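别急着上视觉，先把盒子摆好

共享车间里做机械臂的人，十个有九个一上来就问用什么模型。我的意见是：先别管模型。先管桌子、盒子、夹爪的指头，管你那根线怎么走。写得有点急，今晚还要去车间占位子，想到哪写到哪。

起因是论坛上一个帖子，有人晒自己在家装的臂，花了三个月写识别，最后连一片东西都夹不稳。下面一堆人劝他换更大的模型。我看得着急。他那张桌子我放大看了，木纹桌面，顶上一盏黄灯，盒子是随手拿的饭盒，每次位置都不一样。这能好才怪。换什么模型都是给自己找麻烦。

我们这边的做法土得多。车间在Iltden二楼，靠墙那张白桌子归我们用，每周三晚上。任务是摆三明治：面包、生菜、火腿、奶酪，一层一层往盘子上放。听着像小孩玩的，薄片偏偏是最难夹的东西之一。软的塌，滑的跑，贴在盒底的根本下不去指头。所以片都立着放，夹爪从上面下来，两指一合，提走。
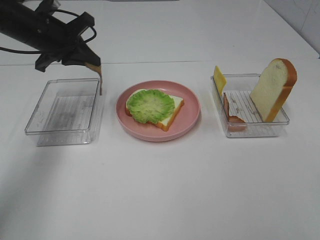 一、立着放，是我吵赢的一件事

当时Leopold Kofler坚持平放，理由是“真实场景里东西都是平的”。这话我不同意，到现在也不同意。在家做东西，第一步是让它动起来，能连着跑一晚上不用人去救。真实场景，等你有了一台不用救的机器再谈。平放要吸盘，吸盘要气泵，气泵要吵死隔壁做陶的那位。立着放什么都不用加，两根指头就够。

他后来自己改了夹具图。没认输，只是图改了，文件名还叫“平放_最终”。行吧。

立着放也有毛病，得老实讲。片会斜，火腿尤其爱往盒壁上靠，下边还打卷。厚的和薄的挨太近，指头下去会碰倒旁边那个。我的办法就是留空，盒子宁可大一号，少放几样。有人嫌浪费桌面，我说桌面不要钱，返工要命。

还有，夹住薄片以后它是竖着挂在指头上的，要放到盘子上就得翻平。这一下手腕怎么转，值得单独调一个晚上。别跟抓取混在一起调，混在一起你永远不知道是哪步错了。我混过，浪费了整个七月。

二、钱花在哪

讲点实在的。我们整套下来，臂不算，杂七杂八将近3000。其中真正有用的，我觉得就两笔。一笔是298的灯，漫射的，没有硬影子。一笔是89的指头料，黑色，自己打印，打坏了再打。剩下的大头嘛，Faulkner那家的控制板，买早了，功能用了不到一半；Catano的支架，好是好，重得要命，搬一次桌子骂一次。

如果让我重来，我会先买灯。没有灯，什么参数都白调。白天调好，晚上全乱，第二天再调回来，人就这么耗没了。

再说线。线这个东西，新手老爱把它扎死，觉得整齐。扎死了手腕一转就拽，拽几次接头就松，松了以后出的毛病千奇百怪，你会先怀疑代码，再怀疑电机，最后怀疑人生。留一个大弯，难看，管用。

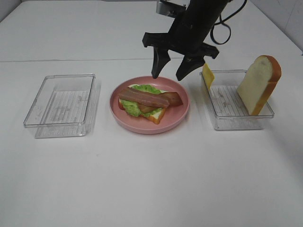 我最想反驳的其实是“全自动”这三个字。论坛上动不动就问，你这个能不能全自动，中间人碰不碰。好像人碰一下就不算数了。在我看来，家里做的自动化，停得下来比跑得下去重要。每放一层，我都要它能张开爪子，悬在盘子上方，手里什么都不拿。像生菜上那两条培根，下面那条一头都伸到面包外头、搭到盘子上了，算不算合格？机器不知道，得有人定。我们定的是算，只要还压着生菜就算。你家的三明治你自己定。关键是有一个停的地方让你去定，不然它闷头往下放，歪上加歪，最后塌给你看。

Kofler又有意见，说每层都停太慢，600次循环要跑到半夜。那就跑到半夜，或者少跑点。谁规定一晚上非要600次了？数字是他自己写在白板上的，第二天自己都没擦。慢一点的好处是，出错的时候你就站在旁边，看得见它怎么错的，比事后翻日志强得多。日志只告诉你超时，不告诉你生菜卷了个边挂在指头上。

三、关于用什么练

别拿冰箱里的东西练，起码开头别。真火腿放半小时就是另一个东西了，颜色变，软硬变，手感全变，你昨天的力度今天就不对。先用形状稳的，把动作练熟。有人说这是作弊。我看不出作弊在哪，学开车不也先找块空地吗。等动作熟了，再一样一样换，先换面包，最后换火腿。一次只换一样！这句我恨不得贴墙上。

颜色也要动点脑子。白桌子、粉盘子、透明盒子，看着像幼儿园，好处是盘子在哪一眼就知道，人知道，程序也好写。透明盒子有争议，边上会反光，早先Nundar那套旧程序老把盒沿的亮线当成一片东西去夹，夹空，再夹，再夹空。后来把盒子的区域单独划出来，只在里面找，就消停了。有人会说换不透明的不就完了。换也行。我留着透明的是图调试方便，站在侧面能看到指头下去多深，这个好处我舍不得。

说回那个帖子。我回了他一句：先拍一张你的桌子，什么都不动，隔一天再拍一张，对比一下。两张要是不一样，先别写代码。他没理我，去买了块新显卡。

那也是他的钱。不过要是哪位正准备在家开工，听我一句，头两个周末什么程序都不要写，就摆盒子。用手拿着夹爪去夹，夹到你自己觉得顺了为止。手都夹不顺的摆法，电机更夹不顺。盒子底下贴胶带，盘子底下也贴，位置拿铅笔描一圈。描完了谁都不许动，尤其是来串门看热闹的，看归看，杯子不要往桌上放。

翻平那一下的参数我还没整理，下次再贴，要的人先留个邮箱。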